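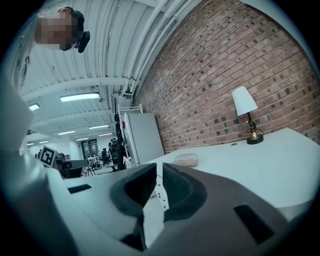

Saskia Stubbs wrote in to ask whether the hand-held set gives you data a real arm can use, or just nice video of people tidying desks. Fair question. Short answer: yes, if the poses are clean. Longer answer is most of this page.

Skilteck Drodholm - hand-held gripper pair for collecting manipulation demos

Two grippers, left and right, mirrored. Marker cube under each one. Head camera sees both cubes, the gripper cameras see the fingers and whatever is between them. No arm needed while you record. Arm comes later, at training and test.

What we tested

Does adding the head view help, or are the gripper views enough? Small desk objects, one desk, one operator wearing the full set. 200 demos recorded, same 200 used for both policies. Only diffrence is the head stream, on or off.

Test was 75 tries per policy. Objects moved between tries, lamp left where it was.

Gripper views only: 56 out of 75 completed.
Gripper views plus head view: 66 out of 75.

So 10 more. Most of the gain came in the reach, before the object is between the fingers. Once the fingers are close the two policies look about the same to us. Ekene Adeleke ran the tests, Lindsay Ruddock scored them without knowing which policy was which.
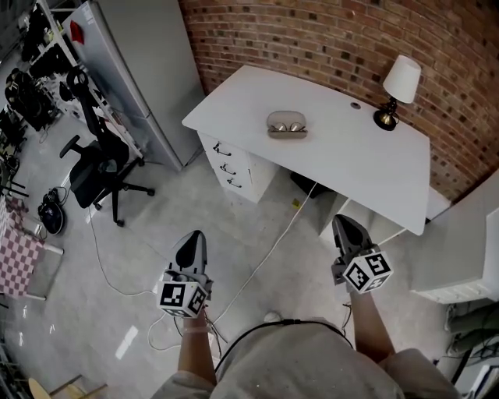 Soft items were harder than stiff ones in both setups. Glasses cases okay closed, worse open - the policy goes for the lid edge and pushes the case instead of picking it up. Still working on it. More open-case demos would probly fix most of that, we haven't run it yet.

Cube tracking drops out if your wrist rolls too far or one hand hides the other. Keep both cubes facing up at the head camera. Short demos are better than long ones, and if you lose a cube for more than a moment just redo it.

In the box

Left and right gripper
Marker cubes, fitted
Head mount and camera
Cables for both wrists
Marker card for checking calibration
Spare finger pads, one pair

Needs a host computer, not included. Recording software is Ngata, works out of the box with this set. Older Bomik exports will load but without the head stream.

Calibrate at the start of every session and again if the head mount gets knocked. Takes a few minutes.

Next batch ships in April. Orders and test logs: ask for Beverley Whitcombe at Skilteck, mornings are best, closed Thursday.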